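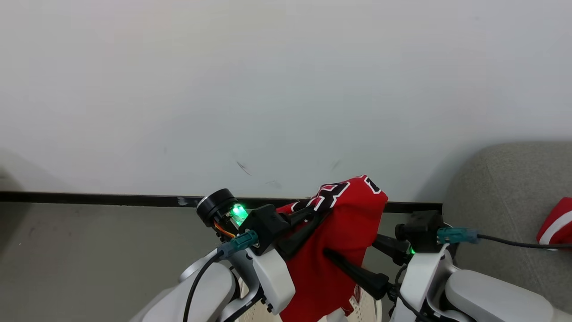
The Jersey Pile, Sorted at Last

Hi again! If you've been following along since January you know I've been promising to get through the basketball laundry, and if you're new, welcome, it's mostly shirts around here. Our rec team is the Bramlow Herons (I wash, my sister Areeba Magsi keeps the roster and yells from the bench), and at the end of every season all the uniforms come home to me in two giant bags that smell like a gym floor. This page is the gallery for that, plus whatever else I was thinking about while I folded.

There's only one picture up so far, the red one. I'm adding the rest as I get to them, so check back if you're waiting to see your own number.

The red jersey

Bright, bright red, with white and black on the lettering, and you can see some of it along the top where the fabric folds over. I love this red. It's the kind you can find from the far end of a parking lot. It's all bunched up and draping in that heavy, floppy way jerseys have, and there's a bit of white mesh peeking out underneath.

Also yes, those are scuffs on the wall, just above the black baseboard. Three little dark ones. I've gone at marks like that with a damp sponge and a dab of dish soap before and had decent luck, but you have to be gentle on a matte wall or you end up with a shiny patch that bugs you more than the scuff did. The baseboard has a few white nicks too, and for those I'm thinking a black paint marker. The gray sofa is staying exactly where it is until I have help moving it.

How I fold them, for everyone who asked

Lay it face down and smooth it out with your hands, sides first. Fold one side in to the middle, then the other, so you've got a long strip. Then bring the bottom up to the neck in two folds and flip the whole thing over. If you do it right the number lands on top, and you can find a size 2XL in a stack without wrecking the stack (ask me how I know).

Don't iron the numbers! Please! I did that once to a shirt from our old Gondal Street team and the 3 came off on the iron. If it's really creased, hang it in the bathroom while somebody takes a long shower.

Washing, very quickly

Inside out, cold water, reds by themselves the first few times. I use the Mullonero powder from the corner store, half a scoop, and skip the softener because it makes mesh feel sort of greasy. Then onto the rack. I know the dryer is faster but the letters get crackly and I'm the one who has to look at them all next season.

Where they go after

Into the big Grakero bins on the hall shelf, home shirts in one and away shirts in the other, shorts rolled up along the sides. Areeba wants labels on the lids and she's probably right, so that's a job for the weekend. If you still have a jersey at your place, drop it on my porch any evening, washed or not, and I'll put it in with the next load.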